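Home | Gallery | Recipes | Allotment | Say hello

Pink plate, green plate: the play food gallery

11 Nov 2018

I've been promising to put this page together since June, and here we are in November with the clocks gone back and the rain coming in sideways, so I've finally run out of excuses. It's all about the pretend fruit and veg and the plates that go with it. If you came for the real marrows, they're over on the allotment page (and they were a bit disappointing this year, so you're not missing much).

For anyone new, the play food started with one carrier bag from the indoor market at Zaridcombe. I only went in for buttons! The lady on the Standetti stall had a crate of bits under the counter and let me rummage for as long as I liked, and I came out with far more than I'd meant to. Then Marin Kos saw me carrying it all home and said there was another box in the loft at Gitdale that I was welcome to, and that was that. We're up to 11 kinds of veg now if you count the sweetcorn, which has lost its leaves and looks like a yellow hairbrush.

People always ask what age it's for and I never know what to say. The little ones like sorting it by colour. The bigger ones want to run a shop, and they are merciless shopkeepers – I was once charged 2,609 pounds for a lemon and told there was no change. Grown-ups pick things up, give them a squeeze and say "ooh, that's a good one", every single time.

A word on cleaning, as I had a few messages after the last gallery. The smooth shiny pieces just get a wipe with warm soapy water and a go over with a tea towel. Anything with a fuzzy finish I do with a barely damp cloth, and I leave it on the windowsill overnight. Please don't put the fuzzy ones in the dishwasher. I did that with 2 apricots and they came out bald.

Plates I keep plain. I had some with a busy flowery pattern, from Softić, and they were lovely things but you couldn't see the food on them at all. Plain pastel ones are much better for sorting games, and if one goes missing in the garden I don't cry about it. We usually play it as "supper for two": everybody chooses for the other person's plate, and you have to eat (pretend to eat) whatever you're given, with noises.

If you fancy starting your own set, I'd go for roughly five pieces that are all quite different in shape and size, and add to it slowly. Long things and round things together look so much nicer than a heap of apples.

Right, on with the gallery. Click back to the top menu when you're done, the arrow thing still isn't working.
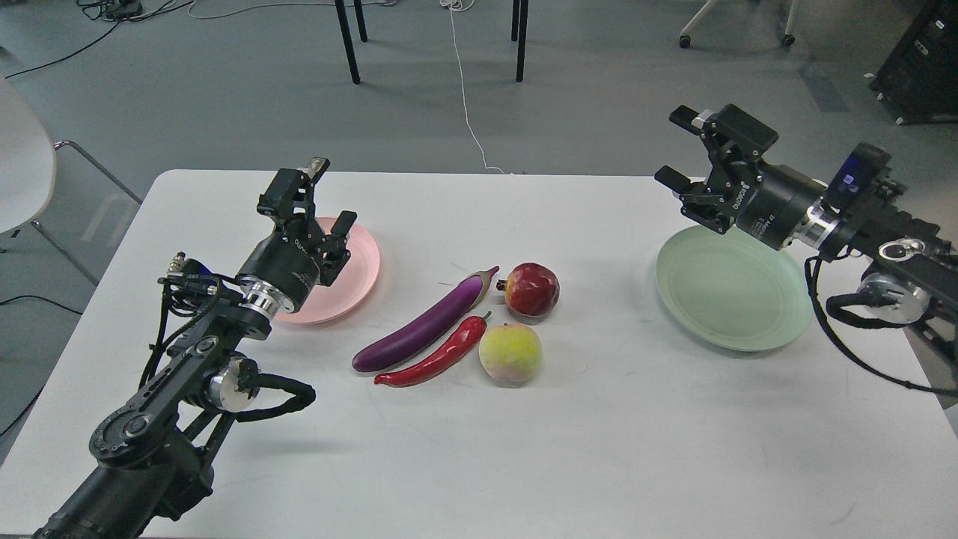 Aubergine, chilli, pomegranate and peach between the pink plate and the minty one. I love how the chilli has ended up lying alongside the aubergine, like its skinny little cousin.

The peach is my favourite of the lot, with that bit of pink blush on it. The pomegranate has its own tiny crown as well – very grand for a plate of supper!

More soon, once I've sorted through the bread rolls.

Recent galleries
Buttons from the Zaridcombe market
Marin's loft box, first rummage
Tea towels I can't throw away
The disappointing marrows
Gitdale in the rain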